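Home Back Issues Subscribe Letters Swap List Contact

The Great Ludlow File Format War

A reader wrote in after the last issue to ask why we never cover office software. The reason is that office software is dull, and I say this as a man who once wrote a column on serial cable pinouts and ran it in two parts. But she sent a box of floppies along with the letter, and on the top one somebody had written ORG MASTER DO NOT LEND in ballpoint, and I was lost for most of February.

Org was a program for making lists. You typed a line, you pressed Tab, and the next line went underneath and in a little. You could fold the lines up and unfold them again. That was the whole product, and it came in a slipcase with a manual thick enough to hold a door. It was written in Ludlow by a company called Fuldale, which occupied the upstairs of a carpet showroom, and it cost $300, or a fair chunk of the price of the machine you were going to run it on. People paid it. They loved the thing. I have met grown adults who can still do the folding keystroke on a bare tabletop.

Down the street, in the other office building in Ludlow, was Grurkley. Grurkley made a word processor also called Grurkley, on the theory that customers had enough to remember. It was slower than its rivals and had a spelling checker that didn't know the word "Grurkley," so every document you wrote with the name of the program in it came back with a complaint. It sold well anyway, mostly to law offices, because it numbered paragraphs properly and would go on numbering them until the disk was full.

You would think two companies within walking distance of each other, selling programs that didn't compete, might get along. They even tried it. There was a deal, sealed over lunch, under which Grurkley would open Org files and Fuldale would put a Grurkley flyer in every Org box. The flyers got printed. I have one here. It shows a man in a tie looking thrilled at an indent.

Then Fuldale changed the file format.

The old Org file was plain text with a tab for each level. You could open it in anything, and if the disk went bad you could often rescue most of your list by hand. The new one packed the levels into a block at the end of the file, with a checksum after it, and if the checksum didn't match, Org told you the file was "not an Org file" and left you to think about that. Fuldale said this made loading faster. I timed it. It does make loading faster, by an amount you could spend blinking.

Grurkley, which had just shipped a version that read the old format, took the news badly. Its next release read the new format too, somebody there having stayed up and worked it out, and it also quietly converted any Org file you opened into a Grurkley document and saved it over the original. There was a message about this. It was in the manual.

So Fuldale put out a fix that noticed when a file had been touched by Grurkley and refused to open it. Grurkley put out a fix that covered its tracks. This went on for a good while, with each company mailing its customers disks to protect them from the other company's disks, and the customers, who only wanted to keep track of depositions and the church picnic, piling up disks in a drawer.

The best source on all of it is Jurgita Tamošiūnaitė, whose box of floppies started me down this road. She answered the phones at Grurkley and wrote the support bulletins, and she kept a carbon of every one. I called her on a Tuesday expecting a short chat and had to go find a second pen.

"We had a sheet by the phone," she told me. "If they said Org, you asked which Org. If they said the one that came in the mail, you asked which mail. By then they were usually crying or a lawyer."

She has no ill will toward Fuldale. She bought Org herself, at full price, and hid the slipcase in her desk under a scarf. Her bulletins, she says, were outlined in it from first to last, then exported to text, then brought into Grurkley so they'd look right if anyone checked. Bulletin after bulletin warning the public about the dangers of Org, every one of them drafted in Org.

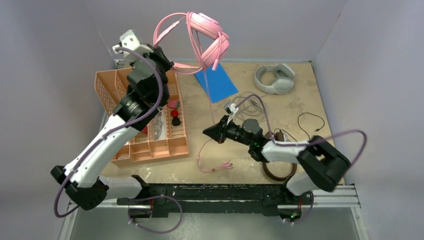 Getting the files off those disks took me longer than reading them. Most of the set imaged cleanly on the first pass, and the rest made a noise like a spoon in a garbage disposal, so I let those cool off and tried again with a different drive. If you are doing this at home, label as you go. Sort the disks before you start into read, unread, and argued with, and give each its own bin; an orange plastic organizer basket like the one in the picture is the right sort of thing, because you won't lose it on a beige table and you can see it from across the room when the phone rings. Clean the heads between batches. Write-protect everything, including the disks you are sure are blank. Mine had a blank one on it that turned out to hold the only surviving copy of Fuldale's converter, along with somebody's recipe for bean salad.

The converter is the prize. Fuldale wrote it near the end, when the customers had begun returning things, and it was meant to take every flavor of Org file anyone had ever been mailed and turn it back into plain text with tabs, that is to say into the format they had started with. It was never released. Jurgita has no idea how a copy got into Grurkley's support department and said so a little faster than I'd have expected.

It works, more or less. I ran it over the 700 Org files in the box. Files from the first version come out unchanged, as they should. Files from the packed version come out fine unless a line contains an ampersand, in which case everything after it moves one level to the right, so that a law firm with a traditional sort of name gets further and further from the margin as the page goes on. Files that have been through Grurkley and had their tracks covered come out in capitals. I can't find any cause for that in the code and have begun to suspect it was done on purpose.

What became of everybody is less exciting. Grurkley was bought by a printing company that wanted the paragraph numbering and threw out the rest. Fuldale made one more version of Org, with color, which the faithful refused to install, and then the carpet people took back the upstairs. The two buildings are still there. One of them has a dentist in it.

As for the lists themselves, I had hoped for scandal, and there's a little. Somebody at Grurkley kept a running outline of the boss's sayings, folded under a heading called "Invoices." There is a plan for a Grurkley spreadsheet that stops after the word "Columns." There's a list of names for the next product, nested several levels deep, with "Grurkley" at the top and "New Grurkley" underneath it and then, one more Tab in, "Ask Fuldale what they're calling theirs."

I've put the converter and the disk images up for subscribers, on the usual terms, which are that you don't write to me about the ampersands. The bean salad is in there as well. It wants more vinegar than it says. Jurgita has agreed to let me scan the support bulletins if I return them in order and don't use staples, and I'd like to run a few of them next time, starting with the one titled "Your List Is Probably Fine."

If anyone has a boxed copy of the color version of Org with the disks still inside, I'd like to borrow it. I have the slipcase already. The manual is holding the shed door open and I'd rather not move it before the weather turns.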